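Bramwell Hall Seating Check
Screw-in and push-in leg chairs, white plastic
Checked July 10, 2023
Comments added under each item

Read this before you borrow chairs from the store or put any back in it. The last sheet had a tick in every box and not one comment, and I don't believe a sheet like that. A tick tells me a pen was working. If you fill this in, write down what you did to the chair and what the chair did back.

The chairs covered are the white plastic ones with removable legs, 43 on the list. The stacking metal ones in the lobby have their own sheet. The folding ones should have been thrown out and are not covered by anything.

1. Paperwork

Delivery note present: yes.
Assembly leaflet present: yes, two versions.
Load rating stated: yes, on one version.

Comment: The Julance leaflet says the chair is "suitable for all everyday seating." I would like to know who decided that and what they call everyday. The other version gives a load rating and drops the sentence. We are using the second one. Keep both in the folder so people can see what I am complaining about.

2. Where the work is done

Table steady: pass.
Cloth on table, no grit under it: pass on the second try.
Light good enough to see into a socket: pass.

Comment: Chairs are to be worked on upside down or tipped on their backs, on a table, on a cloth. Plastic scratches easily and a gritty cloth is worse than no cloth. Shake it outside first. I was told the cloth was clean. I ran a hand over it and it was not.

Don't do this on the floor. People kneel, get tired of kneeling, and start leaving legs half seated.

3. Seat and shell

Cracks in the seat: none found on 41, two set aside.
Sharp molding edges: minor.
Ridges and grooves clean: fail on several.

Comment: Both chairs set aside have a hairline near the back edge of the seat. One person here thinks these are mold lines. Maybe. A mold line should be in the same place on every chair, and I compared them with four others and couldn't find it. They stay out of use until somebody can show me otherwise.

Dirt sits in the grooves and hides things. Wipe first, look second. The spray cleaner in the closet leaves a film, so use dish soap and a damp rag. Run a fingertip along the rim as well as looking at it. White plastic under a ceiling light hides a crack very nicely.

4. Sockets

Socket walls whole: pass on all but one.
Nothing left inside: fail on six.
Base of leg reaches full depth: see below.

Comment: Six sockets had something in them, mostly grit and in one case a folded bit of card. The card was put there by someone to take up the slack in a loose leg. I understand the thinking and I don't accept it. Card squashes. The leg is snug for an evening and then it isn't, and the next person has no way of knowing what is in there. If a leg needs packing to stay in, the chair fails.

Full depth is the point where I trust people least. A leg that has gone most of the way in feels firm when you pull on it. It is still most of the way in. Look at the line where the wide part of the leg meets the socket and compare it with its neighbors. A gap on one that isn't on the others is a fail, however firm it feels. 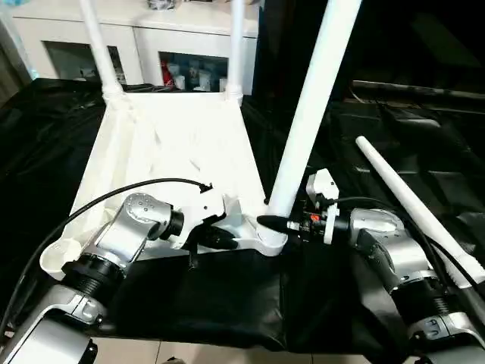
Fit the legs one at a time and finish each before reaching for the next. Going around the chair putting all of them in loosely and then tightening up sounds efficient. On the chairs where I tried it, the last leg fought me every time, and I ended up pulling out two I thought were done.

5. Legs

Four legs per chair, all the same type: fail on two chairs.
Splits at the wide end: none seen.
Feet worn or missing: to be replaced on 15 legs.

Comment: The Kalto replacement legs are sold as a match. Put one beside an original and it looks like a match. Put it in a socket and it stops short. Two chairs had one Kalto leg each, and both rocked on a flat floor, so I don't need a gauge to tell me. Take them off. Do not put them in the spares box, where they will be found and used again. They are in a bag marked DO NOT FIT, and I would still rather they were in the trash.

A loose leg lying next to a chair is not proof that it belongs to that chair. Try it. Ours had been shuffled around at least once, judging by the wear on the ends.

Keep a loose leg well onto the table. They taper, so they roll in a curve and go over the side where you weren't watching.

6. Armrests and rim

Movement when pressed: slight, within what I would allow.
Cracks where arm meets seat: none found.
Used as a handle: yes, constantly.

Comment: I have asked for people to lift these chairs by the seat. They will go on lifting them by the arm. I am recording the request here so that it is written down somewhere. Check the join on both sides at every inspection, and if you find whitening in colored plastic that usually means stress. These are white already, so that handy sign is no use to us, and you will have to flex the arm gently and watch.

7. Standing test

All feet touch the floor: pass on 39.
Rocks corner to corner: two, both with the Kalto legs.
Leg turns by hand with chair upright: none.

Comment: The two cracked chairs were not tested, which is why the numbers don't add up to a full house. Use the flat part of the floor near the stage. The floor by the kitchen door slopes and will fail a good chair. Somebody failed six last September on that floor and we had them in storage for weeks for nothing.

Press down on each corner in turn with a flat hand. Then lean some weight on the back. Listen as well as look. A click means a leg has moved in its socket, and a chair that clicks goes back on the table even if it stands level afterward.

8. Sitting test

Adult seated, feet off the floor: pass on 39.
Adult leaning back: pass on 39, with my reservations.

Comment: The leaflet does not mention leaning back. Everyone leans back. I did the test slowly with a second person holding the chair, and nothing moved. I would not call that proof of what happens at the end of a long supper. It is a test of a freshly checked chair on one afternoon, and I would like it read that way.

Don't do the sitting test alone, and don't do it first. It comes after the standing test for a good reason: the floor is hard.

9. Things sold to us as fixes

Brovus grip rings: not approved.
Glue in sockets: not approved.
Tape around the leg: not approved.

Comment: The Brovus rings are soft bands that go around the wide end of the leg before it is pushed in. The packet says they "lock the leg for life." We tried them on one chair. They did hold the leg. They also held it short of full depth, and that is the same fault we started with plus the price of a packet. I have taken the rest back for a refund.

Glue I can see the case for. But then the legs don't come off, the chairs don't fit in the store, and a cracked leg means a whole new chair. If we want chairs with fixed legs we should buy some.

10. Storage

Seats stacked no higher than the line on the wall: fail.
Legs kept in sets of four, tied: fail.
Dry and out of the sun: pass.

Comment: The line is painted on the wall at shoulder height and the stack was well over it. There is room along the back if the old display boards go. Legs were in a single heap in a crate. Tie them in fours with soft string. Rubber bands perish and stick.

Result

Cleared for use: 39.
Held, possible cracks: 2.
Held, wrong leg fitted: 2.

Comment: Cleared means cleared until the legs next come off. If you take a chair apart, it is unchecked again and items 4, 5 and 7 have to be done over. I know this is a nuisance before an event. Start earlier.

Still to do

Order 15 feet, and check one against an old foot before opening the rest of the bag.
Find two original legs for the held chairs, or write the chairs off.
Second opinion on the two hairlines, from someone who hasn't already told me they are fine.
Move the display boards.
Repaint the line on the wall, a bit thicker.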